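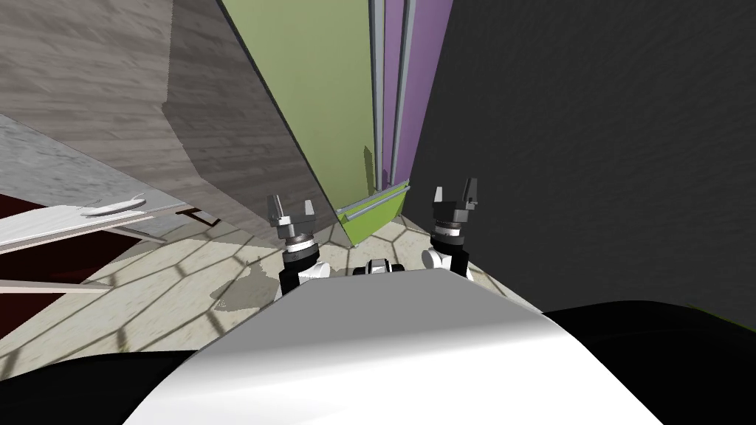

When Settimio Valentini moved to Skalteldale in September, he had 200 books and no place for them. The spare room was narrow, and it received the light only until 4 in the afternoon. 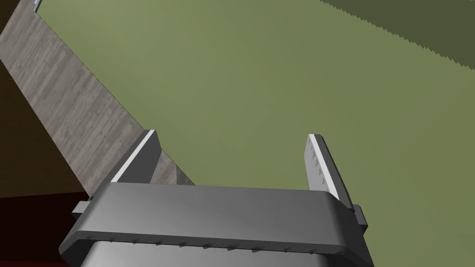

The gripper's dark grey housing, seen from behind.

He painted the walls himself, in a soft colour named Dornodel. "My wife wanted white," he tells me. "Now she reads there every evening."

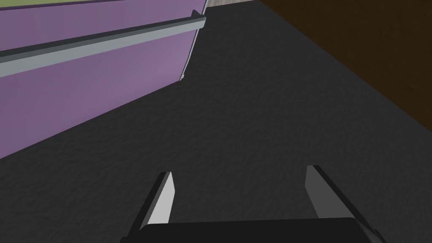 The armchair is a Brannigan, bought second-hand for $316. New fabric cost him another $151, and he does not regret it.
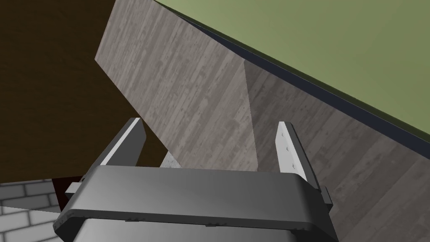 For the curtains he is still waiting. Postuta promised them for Monday.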